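How a Robot Arm Learns From Examples

Last updated: November

Think about how you learned to tie your shoes. Someone probably told you the steps, but the telling was not enough. You watched a person do it, and then you tried it yourself many times. Some robots learn in nearly the same way. They are given a large pile of examples, and they use the examples to work out what to do.

What is an example?

For a robot arm, an example is a recording of one short job, from start to finish. The job might be "pick up the bowl" or "move the bottle to the left." The recording has two parts. The first part is what the robot could see, saved as a long row of pictures. The second part is what the robot did, saved as numbers. The numbers tell how far each joint was bent and how wide the gripper was open. A gripper is the robot's hand. Many grippers have only two fingers, and that is enough for a lot of jobs.

The pictures and the numbers have to match up in time. If the picture shows the gripper next to a bowl, the numbers saved with it must be the ones from that same moment. If they slip apart, the robot will learn to close its fingers too early or too late.

Who makes the examples?

People do, most of the time. At a workshop called Dudarell, Sekar Harahap makes them by steering a robot arm with a small handle. When he turns the handle, the arm turns. When he squeezes it, the gripper closes. The computer saves everything while he works. He tries to move smoothly, without stopping to think halfway, and a robot that learns from him will copy his pauses too.

Some of the work is done with a real arm on a real table. A lot of it is done with an arm that exists only inside a computer. This is called a simulation. A simulation is like the world inside a video game. It has its own tables, its own lights and its own rules for how things fall. Dudarell's simulation is named Pleltum.

Why use a pretend robot?

A real bottle can break. A real bowl can roll off the table, and then somebody has to get up and fetch it. In a simulation, the person presses a key and the bowl is back in its place. A real arm also wears out and needs repairs. The pretend one can run all Saturday night with the lights off.

There is another good thing about a simulation. It is easy to change how everything looks. The computer can swap a white wall for a striped one, or turn the sunlight down, in less time than it takes you to blink. You will see in a minute why that matters.

What does the robot see?

You look at your hands from above, with your eyes high up in your head. A robot does not have to be built like that. It can have a camera down low, close to the gripper. From there, objects look big, and parts of the gripper get in the way of the view.
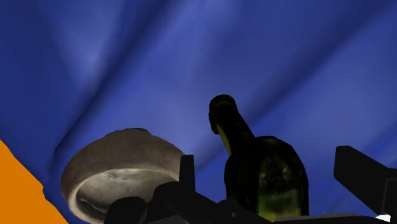

A bowl and a green glass bottle in a simulation, with black parts of the gripper close to the camera.

A picture like this one is harder for a computer than it is for you. You can tell at once that the bowl is round, even though you can't see all of it. You know that the bottle has a bottom, even though the gripper hides it. You have seen hundreds of bowls and bottles in your life. A robot that has just started learning has seen none. To the computer, a picture is a grid of tiny colored squares, and it has to find out which squares belong to the bowl, which belong to the bottle, and which belong to its own fingers.

Glass is especially hard. Light passes through it and bounces off it, so a bottle can look almost black in one place and glow yellow-green in another. It is still the same bottle. The robot needs many pictures of glass before it gets this right.

The cloth is part of the lesson too. If every picture had the same blue cloth in it, the robot might learn the wrong thing. It might learn "when I see blue folds, I should reach forward." Then one day the cloth is gone, and the robot does not know what to do. So the people who make the examples change the background often. They change the lights, the objects and the places where the objects stand.

How many examples does it take?

The first set made at Dudarell had 246 examples. A robot arm trained on that set could pick up a bowl if the bowl was in the middle of the table. If the bowl was near the edge, the arm often closed its fingers on air.

The next set had 3047 examples. It was named Tedesco, and it had bowls and bottles in all sorts of places. The arm trained on this set did much better with bowls near the edge. It still had trouble with bottles that were lying down, so more of those had to be made.

Are mistakes thrown away?

Some are. If the computer stops saving halfway through a job, that example is no use and it is deleted. If the person drops the bowl, the example is usually marked with the word "failed" and kept in a separate folder.

A small mistake that gets fixed can be very useful. Suppose the gripper bumps the bowl, backs up, and then picks it up from the other side. A robot that sees only perfect examples never finds out what to do after a bump. A robot that has seen a few bumps has something to copy.

Every example is checked before it goes into the set. At Dudarell, 2 people watch each recording. They check that the name of the job matches what the arm does. If the label says "pick up the bottle" and the arm picks up the bowl, the label has to be changed.

What happens to the examples next?

They go into a program called a learning system. The one used here is called Clolum. It looks at a picture from an example and makes a guess about how the arm should move. Then it compares its guess with what the person did. If the guess is far off, the program changes itself a little and tries again. It does this over and over, for all the examples in the set.

After that comes a test. The arm is given a bowl in a place it has not seen before, and no one touches the handle.

Try it yourself

You need a friend, a cup, a spoon and a scarf to use as a blindfold.

Put the cup and the spoon on a table. Tie the scarf over your friend's eyes. Now guide your friend's hand with words only, such as "left," "down," "stop" and "close." Write down every word you say, in order. When your friend has picked up the cup, you have made one example.

Now move the cup to a new spot and read out the same list of words. Does your friend's hand still end up at the cup? Make a new list for the new spot, and then one more. Look at your lists side by side and see which words stayed the same.

Words to know

Gripper: the part of a robot arm that holds things.
Joint: a place where the arm bends or turns.
Label: the words that say what job an example shows.
Simulation: a pretend world inside a computer.
Training: the time when a learning system goes through its examples.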